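Subject: Re: [whiteley-build] gripper fingers and the CPU socket
Date: 27 Jul 2026

> Are you still using the short fingers from April? Mine hit the
> socket lever before they get near the processor.

No, I went to longer ones. The tower lies on its side on the aluminum table, with the fixture plate to the left of it.
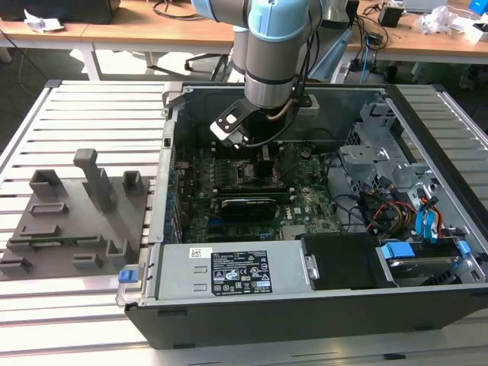

Illari wrote back off list that long fingers flex too much, and that a stiffer bracket should come first. I tried the bracket alone and it gained me nearly nothing. The lever was still in the way.

What helped was approach speed. I dropped it from 40 mm/s to 5 for the last stretch over the socket – slow, but I can stop it by hand.

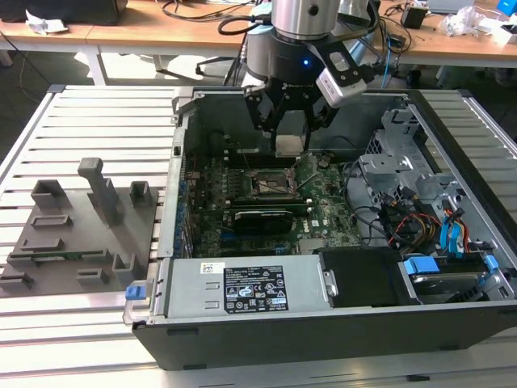 Whiteley Shared Workshop – Robot Arm Group

Grip force is the other half. The Tulemitz driver defaults to 500, and I run it at 127. Check what units your version uses before you copy that.

For the wrist view, line up on the metal frame of the socket. The square inside it is too dull to give a good edge.

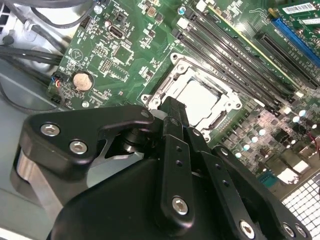

I also moved the zero point to the corner by the memory slots, so one offset covers both jobs. The config is in the Jikus folder on the shop server. The finger files are there too, but the hole spacing on the left one still needs fixing.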